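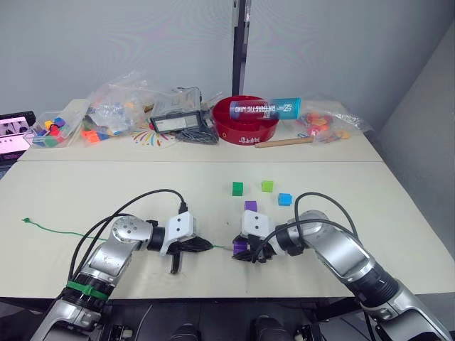 The two-arm table, right gripper holding a purple cube.

I want to make a case for the boring half hour. I mean the half hour before a robot cell does any work, when a person with a hex key and a rag goes over two arms joint by joint and nothing moves at all. I love that half hour, and I think most small shops are throwing it away.

Our own pair of arms is bolted to the near side of a long white table. We call the cell Bovberg, after the place where the first drawing of it got made, and its whole job is picking up little colored cubes and passing them from one gripper to the other. It sounds like nothing! But a handover between two grippers is the fussiest test of a setup I know. If one arm thinks the table is a hair lower than the other arm does, you find out right there in the gap between the fingers.

When I started, we fixed things when they broke. Counter at 3294 cycles, a cable rubs through at the wrist, everybody loses a Saturday. Then Joanne Ashworth came over to us from Catterall and asked, very politely, to see our cable log. We had no cable log. She started one that afternoon in a paper notebook, and it's still the most useful thing in the room.

What she taught me was to look at the slack. A cable running out to a gripper needs a big lazy loop, much bigger than looks tidy. People hate this. They see a black cable arching up in the air and they want to zip-tie it down flat against the link, and it looks wonderful until the wrist turns all the way over and the tie becomes a knife. Leave the loop alone. Let it be ugly.

Next come the finger mounts. Each of ours has a white block with a couple of screw holes in it, and those screws get checked every morning before the power comes on. Yes, every morning. I've had people from Jarnden tell me once a month is plenty, and for their machines maybe it is, since theirs lift the same tray all day long. Ours close on a hard little cube 236 times in a normal shift, and every squeeze is a tiny tug on that mount.

After that we do the cube check, my favorite part. One arm grips a cube, the other comes up to face it with its fingers open, and we stop everything and just look. Are the fingers square to each other? Would they meet the cube or scrape it? It takes 3 minutes and it has caught more trouble than any of the software alarms.

I know the argument against all this. Time is money, the controller has its own self-test, and Stuvia (the scheduling tool we use) will happily book a cell solid from seven in the morning. But a self-test can only tell you what the machine knows about itself. It has no idea that a screw feels different under your hand than it did yesterday. You do, if you were there yesterday, and I think the same person should be there most mornings for exactly that reason.

We're up to 14 pages in Joanne's notebook now. In March I bought a second one, with a better pen.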